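Archive home Browse by thread Browse by author Previous message Next message Subscribe

List: Collections Care and Local History Network
Subject: Re: Retention of supply items and labeling of small containers
From: Orsolya Juhász, Office of Collections, Prerasia Regional Archive
Date: 2021-12-23

Dear colleagues,

I am writing in reply to the message from the Ekpo Library sent to this list in November, which I quote in part for those who have joined since.

> Our library has held a small study collection of household and
> workshop goods for many years. It came to us in several deposits,
> most of them without lists. We now have to move it to a shared
> store, and the store will not accept any container that is not
> labeled on the outside with its contents and a contact.
>
> We would be grateful to hear how other institutions have dealt
> with three matters. First, whether supply items (tape, glue, string,
> cleaning products) that arrived with a deposit should be
> accessioned or set aside. Second, what wording is used on labels
> for small bottles and jars when the original label can no longer
> be read in full. Third, whether members keep the original order
> of a deposit when that order appears to be accidental.
>
> We do not have a conservator on staff. Answers that assume one
> will be of limited use to us.

The Prerasia Regional Archive went through much the same exercise when the Zanier deposit was moved out of the Pastilside annex. I set out below what was decided and, where the decision proved to be a poor one, what was done in its place. These remarks describe the practice of one office. They have not been adopted as guidance by this network.

1. Background

The Zanier deposit was received in two parts. The first was the business record of a family hardware and dry goods store: ledgers, order books, correspondence, and a long run of supplier catalogs. The second was described in the deposit agreement only as "contents of the back office and adjoining shelves." It amounted to 512 containers of various kinds, among them cigar boxes, biscuit tins, paper sacks, and drawers removed whole from their cabinets. When the listing was finished the second part stood at 3,614 entries.

The deposit agreement was silent on consumable goods. It did state that the archive might "dispose of material of no lasting value after due notice," and a good deal of correspondence with the family followed on the meaning of due notice. I would strongly advise any institution drafting a new agreement to state a period in days. Ours now does.

2. Supply items

Our first rule was that any item which could be bought new at an ordinary store would be set aside without a number. The rule was easy to apply and staff liked it. It failed when the ledgers were read. A large part of the interest of the Zanier business lies in what it sold by the roll, by the yard, and by the ounce, and the set-aside boxes contained goods which matched ledger entries by size and price. They had been separated from their neighbors by then, and it took most of a winter to put them back.

The present rule has two steps. A supply item is numbered if it bears any printed or written information, including a price, a maker's name, or a stock mark on a core or inner wrapper. A supply item without such information is listed by group, under the number of the container in which it was found, and is not given a number of its own.

For adhesive tapes in particular, we have found that the core is the part most likely to carry information and the part least likely to be looked at. Listing staff are instructed to record the core before the tape itself. Rolls are stored on their sides, with silicone release paper between them, and are never stacked in contact with paper records. We have lost one order book cover to a roll of cloth tape and do not wish to lose another.

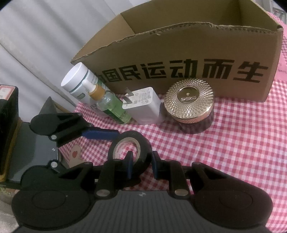
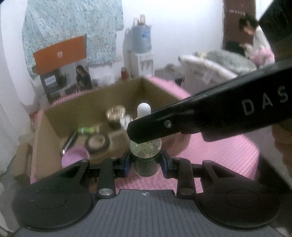

Black electrical tape on its printed core (first); glass bottle with white dropper cap and dark label (second).
Photos: Office of Collections, Prerasia Regional Archive

3. Small bottles and jars

The Ekpo Library asked about wording where the original label is no longer readable in full. Our form has two lines, and both are required.

The first line gives what can be read, in quotation marks, exactly as it stands. Missing letters are shown by periods inside square brackets. No one completes a word, however obvious the completion may seem. In the early weeks of our listing, a jar was entered as "boot polish" on the strength of three letters and a brown residue. It was later matched to an invoice for furniture stain. The entry had by that time been copied into two finding aids and a grant report.

The second line gives the container in plain terms: material, closure, color of label, and whether there is anything inside. Where there is a liquid, the entry says so and gives its appearance only. The word "unidentified" is used freely. Staff are sometimes reluctant to use it, as though it reflected on their diligence, and supervisors should make clear that it does not.

A third line, in pencil, may give an opinion as to contents. It is initialed and dated. It is kept on the sheet and is not transferred to the outer label.

With regard to safety, our county requires that any liquid of unknown composition be held apart from general storage. We keep such items in a ventilated metal cabinet, upright, in trays deep enough to hold the full volume of the containers in them. Glass bottles are separated by card dividers. Bottles with droppers or glass stoppers are not opened by listing staff for any purpose, and caps that have seized are left alone. Requirements differ by location, and the Ekpo Library should ask its own fire marshal before settling on an arrangement. We found the marshal's office courteous and prompt, although the form it supplied had been written for farms.

4. Original order

This was the matter on which we spent the most time. I am not certain that we have it right.

The professional position is well known and I need not repeat it. The difficulty in a case such as ours is that the "order" of a drawer may be that of the last person who swept a counter into it. We listed 244 containers in strict original order, down to the layers, before the question was reopened. The layers were dropped at that point. The container is now treated as the lowest level at which order is kept. Within a container, items may be regrouped for safe storage provided that a photograph was taken from directly overhead before anything was lifted out.

I should add that the photographs have been used far more often than the written layer notes ever were. Researchers ask for them by container number. One asked for the full set from a single cabinet, and was able to show from them that the drawers had been returned to the cabinet in the wrong sequence at the time of the move. We were glad to have the correction, and the sequence has been amended in the catalog.

If the Ekpo Library has the means to do only one thing before its move, I would recommend the overhead photographs.

5. Outer labels

The shared store's requirement of contents and a contact is a reasonable one, and we use nearly the same. Our outer labels carry the following:

- container number
- name of deposit
- contents in no more than eight words
- office telephone number, and no personal name

We removed personal names after a staff change left a large number of boxes directing inquiries to a colleague who had moved out of state. Labels are typed or printed, tied on with cotton tape through a punched hole, and placed on the short side of the box. Self-adhesive labels were tried at Pastilside and had begun to lift within a year. A duplicate on plain card is put inside each container on top of the contents.

Eight words is a limit that causes complaint. It can be met in nearly every case by leaving out the word "miscellaneous," along with "various" and "assorted."

6. Time and staffing

The second part of the deposit was listed by two part-time staff under my supervision, working mornings only. Progress was slowest with paper sacks, whose contents had to be rehoused as they were listed, and quickest with drawers. Any institution preparing an estimate should count its sacks separately. We did not, and the estimate given to our board was short by roughly a third.

Neither member of staff had conservation training. Both completed a one-day handling course offered by the county museum service, which was sufficient for the work described here. Items with visible mold, active corrosion, or leakage were bagged, tagged, and left for a visiting conservator, who came twice.

7. Documents available

The following can be sent on request, without charge, to any member institution:

- listing sheet, two pages, with notes for staff
- label template
- revised deposit agreement, clauses on consumable goods and on notice
- the cabinet and tray layout approved for our premises

Requests should be sent to the Office of Collections and not to the list. The office will be closed over the holidays and requests will be answered in the order received once it reopens. The deposit agreement was drawn up under the law of our own state and should be reviewed by counsel before it is used elsewhere.

I would be interested to learn from other members whether anyone has kept layer notes over a long period and found them to be consulted. I would also welcome advice on the storage of waxed string, which has not been touched on here and for which we have no satisfactory method.

Respectfully,

Orsolya Juhász
Office of Collections
Prerasia Regional Archive

Contact the list owner | Copyright remains with the authors of individual messages | Back to top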